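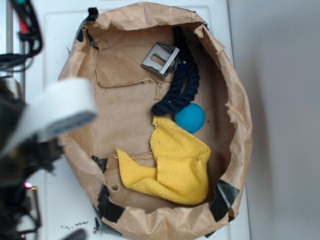 Bag packers and sorters wanted, Nelenden workroom

Posted 2026-02-16

Part time, paid, start as soon as you can. Two openings. Read the whole thing before you write please, we get a lot of emails asking stuff that's answered below.

What we do

Tivotance packs mixed bags. Odds and ends, secondhand and leftover stock, all going into plain brown paper bags. A bit of hardware, some rope, a ball, a towel, whatever is on the list that day. Bags go out to schools, clubs and repair groups that order from us. Bags also come back, and those need to be emptied, sorted and put on the right shelf.

The work

Packing from a written list. Small things mixed with soft things, so you need to think a little about what goes where. Metal pieces get checked for sharp edges before they go in. Towels folded loosely is fine, no need for shop folding. Rope coiled if it will coil, if not just get it in the bag.

Unpacking returns. Everything out, look at it, sort it. Cloth in one bin, metal in another, toys and balls in the third. Anything you can't name goes on the Harano shelf (you'll see, it's labeled) and Lensa looks at it at the end of the shift.

Fixing up bags. Paper tears, mostly at the top. We reuse them as long as the bottom holds. Tape the rim, flatten the bottom, back in the pile. If the bottom is gone it goes to recycling, dont try to save it.

Wiping down tables, sweeping, breaking down boxes. Everyone does this, including the person writing this ad.

Hours

Shifts are 9 to 3, with a paid lunch break. Three shifts a week to start. More in July when the summer orders come in, if you want them. We can swap shifts around for school pickup etc, just ask early.

You

Fine with standing a good part of the day. Stools available, use them. Okay with repetitive work. Can read a packing list in English. Careful hands, you don't need to be fast in the first weeks. No experience needed, no diploma needed. Must be 18 or over.

Nice to have: any time spent in a thrift store, stock room, mail room or kitchen. Knowing hardware by name is a big plus, we are short on people who can tell a bracket from a hinge.

Not needed: a car. The bus stops at the corner by the Tesfamariam bakery, short walk from there.

Pay

Hourly, paid every two weeks. Rate is the same for everyone on the floor and we will tell you on the phone before you come in. Trial shift is paid too.

Bring closed shoes and a water bottle. Gloves and tape we have. Leave the long scarves and dangly bracelets at home.

How to apply

Write to Lensa Mekonnen at the Tivotance front desk, or drop a note at the Nelenden side door. Few lines is enough: your name, a phone number, which days you can work, when you could start. No resume necesary. If you've done similar work say where.

Lensa calls people back in the afternoon, so leave a number you pick up. Posting stays up until both spots are filled.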